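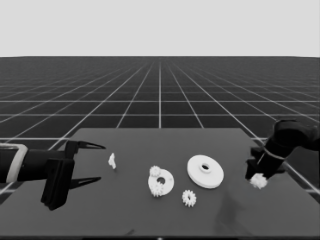
Black gripper over a dark grey tabletop, fingers open. Computer render.

I spent most of March moving our log collection off the old server and on to Dranex, and I said I would write up the parts that took longer than they should have.

The starting point was a single box taking syslog from 716 devices: switches, firewalls, door controllers, a few printers that somebody had once pointed at it. Retention was set to 100 days on paper. In practice the disk filled before that and the oldest files were dropped by a cron job with no alerting on it. Our auditor, Gemechu Lencho, asked for a sample from the far end of the window and I could not produce one. That went into his report as a medium finding, which I thought was fair.

Dranex takes syslog over TLS, so the first job was certificates. The newer firewalls accept a chain file. The older switches want the root and the intermediate loaded separately, in that order, and will report success if you do it the wrong way round. They then fail silently at the handshake. Check the collector side with a packet capture before trusting the status page on the switch.

Second job, time. A batch of door controllers at the Kumsa site were sending local time with no offset. Dranex assumes UTC when the offset is missing. For half the year you would not notice. I fixed it with a parser rule on the source subnet, and have asked for the controllers to be set to UTC at the next firmware visit.

Third, volume. The default rate limit is 3000 events per second per collector. We sit well under it except at 02:00, when the backup jobs start and the firewalls log every session. Anything over the limit is discarded, and the discard counter is only visible through the API. I now poll it every 20 seconds and raise a ticket if it moves. I also turned off session-start logging on the backup VLAN and kept session-end, which has the byte counts anyway.

Access control was easy by comparison. Read-only for the service desk, search and export for the two of us in security, and admin behind a separate account with a hardware key.

Still open: the printers, and the old box itself, which stays powered on until its last files pass the retention date. I have moved it to an isolated VLAN and removed the cron job. The parser rules are in the usual repository under dranex/rules if anyone wants to copy them.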